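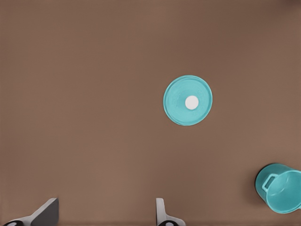 Holireck extract

Holireck extract is a plant preparation that has been studied as a possible treatment for slow-healing skin and, more recently, for nerve pain in the feet. I've kept this entry on the wiki since I first got curious about the stuff, so forgive me if it rambles in places. I'm a reader of papers and not a doctor.

Origin and name

The extract comes from the root of a low, scrubby herb that grows on the hills near Mikley. People there have boiled it into a brown paste for as long as anyone wrote things down (the oldest recipe I could find calls for goose fat, which I don't recommend). The name Holireck belonged to the farm where the first big batch was dug up. You'll also see it called Mikley root in older books, and I used to mix the two up all the time!

Research

The first proper lab work was done at the Pietrzak Institute. The team there put the extract on skin cells in a dish and saw them close a scratch faster than untreated cells did. That's a nice result, but a dish isn't a person, and plenty of things look great at that stage.

The mouse work came next, and then the Rultley trial, the one everybody quotes. It followed 2340 adults with nerve pain for 12 weeks. Half took a capsule with the extract and half took a dummy pill. The people on the real thing reported a drop in pain of up to 2 points on a ten-point scale. I find that encouraging, though the "up to" is doing a lot of work there, and the average drop was smaller. Sleep didn't change at all, which surprised me.

A follow-up was announced in February and hasn't reported yet. It's meant to test a lower dose.

How it might work

The main idea is that something in the root calms the swelling around small nerves. A second group thinks it improves blood flow instead. I go back and forth on this one, and the papers do too.

Side effects

Upset stomach is the usual complaint, mostly in the first eight days. A few people got an itchy rash. It hasn't been tested in pregnancy, and it may not mix well with blood thinners, so please ask a pharmacist before trying any.

Availability

No country I know of has approved it as a medicine. Shops sell it as a tea or a cream, and the strength is all over the place from one jar to the next.

Last updated August 27, 2021

See also: Herbal medicine, Nerve pain, Wound healing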